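The Cupboard Pages: Sorting Out the Back Office

Hello again! April seems to be my month for shifting furniture, and this time I got stuck into the back office, mostly on a Sunday with the radio on and far too much tea. I'd been putting it off since we moved the post table out (the Brimis one, if you remember the saga with the legs).

The low cupboard was the real job. I wanted something I could tuck near the long white desk and still get at without crawling, and I looked at a Keser and a Mägi before giving up on new ones altogether. This one came second-hand from Bularo for 80, delivery included -- I was so pleased I nearly hugged the driver. Both doors open properly, the top is good and wide, and there's room inside for the envelopes (a box of 1,000, don't ask), the spare labels and the 24 ring binders I keep meaning to thin out. Well, most of them.

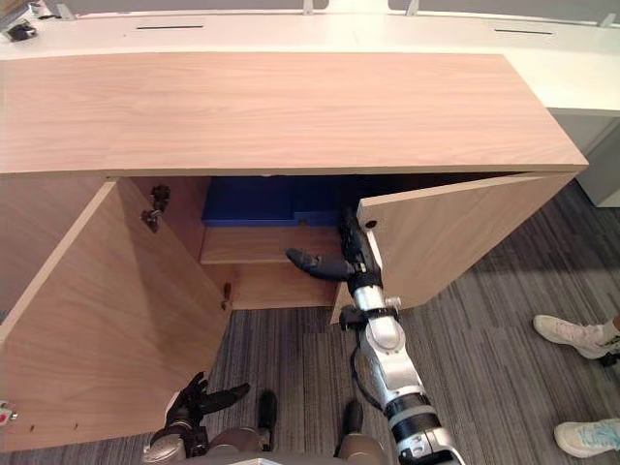 Doors open, something blue, perhaps a plastic bin, at the back. I do love that pale wood grain next to the white desk.

Baiba Kivi wrote to say she'd put the heavy binders at the bottom and keep the top for a printer, and that felt pads under the feet would save my floor. Pads are on the list, Baiba! The printer can wait until I've found a shorter cable. Next up is the shelf by the door, all 6 feet of it.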